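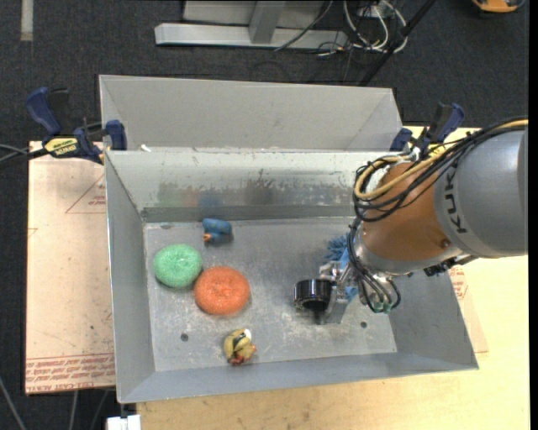

The arm at the glossy black cylinder, with the mesh scrubbers at the other end of the bin.

Review: Welia bin picking demo, Plistgate open day

I went to the September open day mainly for the Welia picking software. Huiling Song ran it on an arm over a metal bin clamped to a table. She said the test set is 200 household items and toys. I stayed for almost 6 rounds. Hard shapes went well, and soft ones took more tries. The talk was short and hard to hear from the back. Worth the trip if you sort mixed small goods. Go before noon.

3 comments | 6 shares
Contact | © Gerer Reviews | Back to top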